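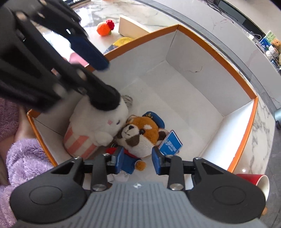
On 19th March the left gripper of our two-gripper packing set failed to open when commanded. It remained closed on a plush toy for 31 seconds. No person was injured and the toy was undamaged, but the event met our definition of a reportable fault, and I am setting out the record on this blog as I have done with earlier ones.

The task in the Dirncombe series is a simple one. Household objects and soft toys are placed in an open box on a table, or taken out of it, using two hand-held grippers. Each gripper has its own trigger and its own motor. The operator squeezes the trigger to close the jaws and lets go to open them. The left unit was fitted with a replacement control board in February, and 2,000 cycles had been logged on that board before the fault.

The operator released the trigger and the jaws stayed shut. She released it a second time, with the same result, and then called the stop. Stopping the unit cuts the motor current, and the jaws should then relax under the return spring. They did not. Amra Radulović, who was supervising, opened them by hand with the release key and withdrew the unit from use.

Inspection at our Bistside bench found two separate causes. The trigger sensor had drifted, so a full release was being read as a light squeeze. This explains why the jaws did not open on command. The return spring had also slipped from its seat, which explains why they did not relax after the stop. Either fault alone would have been a nuisance. Together they left the operator with no way to open the jaws from the handle.

The right unit was checked the same afternoon and showed neither fault. 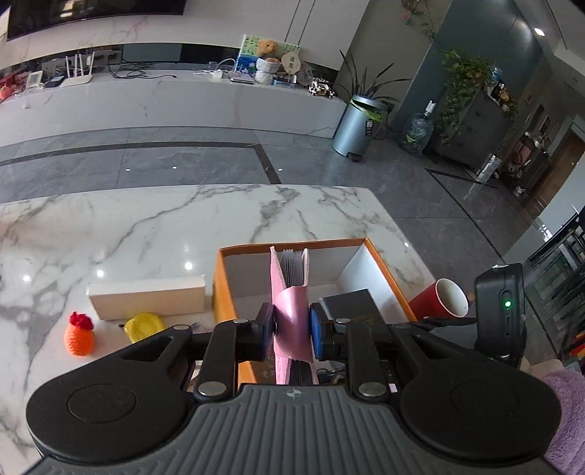 Pink holder held upright in the jaws, box open below.

Soft toys hide this kind of problem very well. A plush body gives under the pads, and an operator may not notice that the grip is tighter than it should be. Stiffer objects are less forgiving, and so is a finger. Our grip limit was set with objects in mind, and I accept that hands were given too little attention when it was written.

The following measures are now in force:

The trigger zero is checked before every session and again after 15 minutes of use.
The spring seat is inspected every 10 sessions, with the cover removed.
The release key stays on the table, within reach of the operator.
No one reaches between the jaws to free an object until the unit has been stopped and opened.

The Womevden manual will be revised to match. The section on stopping a unit currently states that the jaws "will open" once current is removed. That wording is mine, and it has been struck out.

The left unit remains out of service pending a new spring clip from Wong. I will add the part number to this post when it arrives.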